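Picture composition

Picture composition is a school exercise in which a child looks at a drawing and writes down what is going on in it. It is usually set in the early grades, once pupils can manage a sentence but before they can be trusted with a blank page. The Chinese form, kantu xiehua, is among the best known and supports a large trade in workbooks.

Method

A typical task shows one panel or a strip of four. The child is asked who is there, where they are and what they are doing, first out loud and then on paper. Strips tend to involve a lost item, an honest finder and a grateful adult. Drawings in which no one learns a lesson are rare.

Workbooks

Most titles are thin paperbacks with a bright cover and a ruled or gridded space under each drawing. The grid gives one square to each character, and punctuation gets a square too, a rule many pupils meet with disbelief. Model answers are often printed at the back, where children find them quickly.

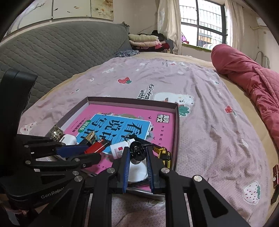 A Chinese picture-writing workbook with a pink cover.

Later books drop the guiding questions and ask for a title as well. "The Park" is a popular choice - sometimes for drawings of a beach.

Criticism

Mylene Manalo, in her survey Retamal, read 258 pupil texts and found that 164 opened with the weather. She blamed the drawings, nearly all of which had a smiling sun in one corner. Joonas Ojala replied that adults writing postcards do much the same and are seldom marked down for it. The two have disagreed in print ever since, at up to 22 pages a time.

See also

Dictation
Copybook
Story strip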